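Bueno, hilo de presupuesto, que llevo desde agosto peleándome con la hoja de cálculo y necesito desahogarme 🧵

La idea es comprar una segunda celda de dos brazos para plegado. Tengo dos ofertas encima de la mesa, Zonero y Brinkmann, y no se parecen en nada. Zonero lo mete todo en un precio cerrado, Brinkmann te cobra hasta los tornillos – pero te deja elegirlos!

Lo que más me ha descolocado: los brazos no son lo que me revienta el presupuesto. Son los repuestos. Dedos de pinza, cables, clips para sujetar los cables, placas controladoras... He llegado a 171 líneas en la hoja y sigo sumando. 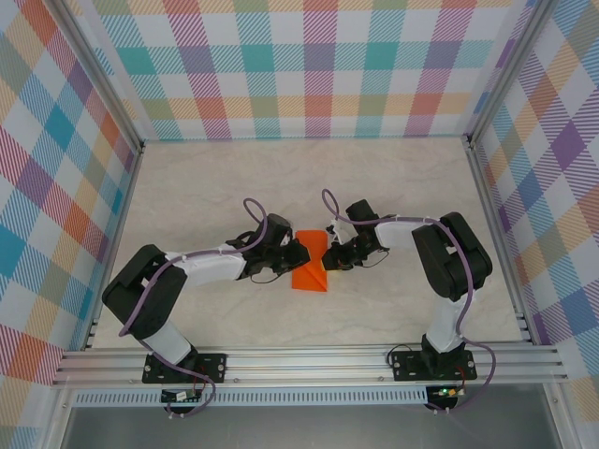

¿Cuánto hay que reservar para repuestos el primer año?

Yo pongo el 20 % del precio de la celda, y lo pongo en una partida aparte para que no se lo coma el transporte.

Otra cosa, los perfiles de aluminio los pido a Clasau en barras largas y los cortamos en el taller. Sale mejor que el kit, aunque te pasas una tarde con la sierra y acabas con viruta hasta en el café.

Y los cables, por favor, pedid de más. Yo he apuntado 2 juegos completos por brazo y 100 clips, que luego desaparecen (no sé adónde van, de verdad).

Me falta que Prurier me confirme el plazo de las placas. Si alguien les ha comprado hace poco, que me cuente qué tal, porfa 🙏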